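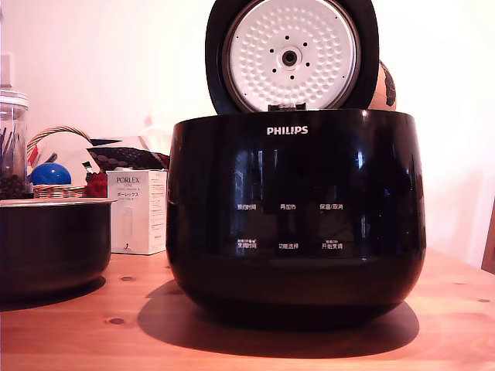 Rice cooker with the lid open and the inner pot set on the table.

How to clean a rice cooker lid and pot
Updated 4/20/23

We cook rice most days at Cevwood, and the lid needs more attention than the pot. Starch collects in the small holes around the steam valve and starts to smell if it's left.

Before you start
Unplug the cooker and let it cool for 10 minutes. Lift the pot straight up and put it to one side.

1. Fill the pot with warm water and a drop of dish soap. Let it soak while you do the lid. Don't use steel wool on the inside.

2. Wipe the inner lid plate with a damp cloth, working from the valve out to the rim.

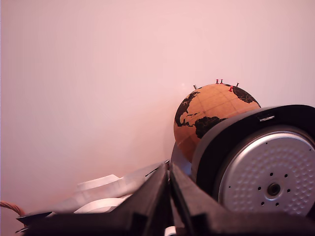

A soft toothbrush gets into the dimples better than a cloth does. Go over the holes around the valve too, and clear any that are blocked with a toothpick. Some lid plates unclip for washing - check your manual before you pull on anything.

3. Wipe the hinge area, where drips collect.

4. Rinse the pot and dry it inside and out. Water left on the bottom can reach the heating plate.

5. Wipe the outside with a dry microfiber cloth. Glossy black shows every fingerprint, so do this last.

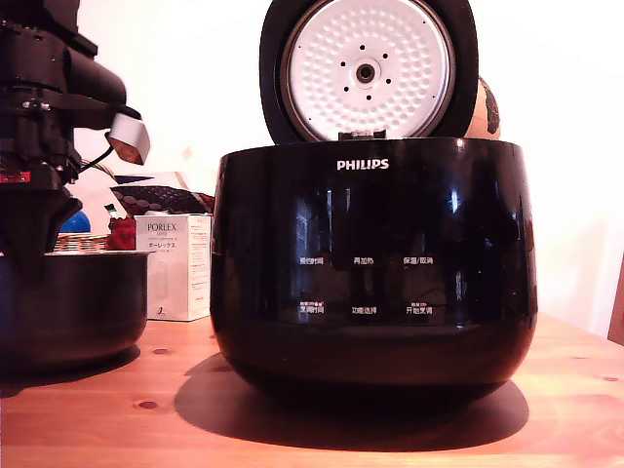
Lid open, with the valve at the center of the inner plate.

Leave the lid up until the inside is completely dry, then put the pot back.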